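## April - open day, bench 2

Doors at 10, people at 9:40, as is traditional. Sofia Kourkoulas had the sign-in sheet and stopped enforcing it once the school group arrived. Final tally on the sheet is 156. The clicker at the door says 319, but it was within reach of children for most of the morning, so I'm putting both numbers down and believing neither.

Plan was two demos: Praltumer on bench 1 doing the sorting run with commentary, and our pick-and-place on bench 2 for anybody who wandered off during the commentary. Praltumer threw a calibration fault before the first visitor had his coat off. Fedoruk spent until lunch with the side panel open, explaining to a very patient crowd that this was also an interesting part of the process. Bench 2 was therefore promoted to main attraction, with four minutes' notice.

Setup for the record, in case we're talked into this again:

- taped square to the right of the arm, clear bin on the left
- tape L at the lower right corner of the bin, so that whoever bumps it can put it back
- no tools on the bench (Neser, this means the hex keys)
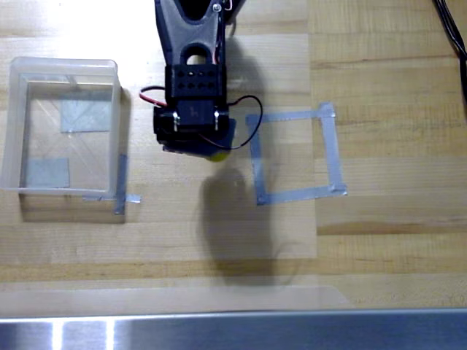
*Reading time: 2 min, or one homing cycle*

The yellow thing was the hit of the day. We have a gripper that took most of the winter to get right, and what people wanted to know was whether they could keep the prize. I said no 40 times before noon and then put Sofia on it, who is better at no.

Questions I wrote on my hand, in the order they were still legible:

1. Does it get tired? (No. The bearings do.)
2. Is it faster than a person? (No. Next question.)
3. What happens if you move the bin? (It goes where the bin used to be, with total confidence.)
4. Why is the wiring on the outside?

Number 4 came from a retired electrician who stood at the rail for the better part of an hour. I told him it was for access. He looked at the loop on the right side of the gripper, then at me, and said "sure." He has a point. That loop hangs wide and the red/black pair on the other side isn't much tidier. Both want proper strain relief before the arm does anything at full speed, and I'd like it done before he comes back - he took a flyer.

The other complaint was glare. The lamp over bench 2 drops a big soft shadow of the gripper right across the work area, and a visitor asked me whether the shadow was part of the system. Stindier's people run their demos under a diffuser and I have been rude about it for two years. I withdraw the remarks. One of us should ask what they paid.

Also, the tape end by the bin is lifting. Press down or redo.

Bench 1 came up at 2:15, ran beautifully for an audience of Fedoruk and one dad, and was shut down at 3 with everything else.

To do:

- strain relief, both sides (me)
- fresh tape at the bin corner (Neser)
- diffuser, price and mounting (Sofia)
- Praltumer fault log, full dump, before anyone power cycles it again (Fedoruk)
- find out who ate the visitors' cookies. There were two boxes at 9:30.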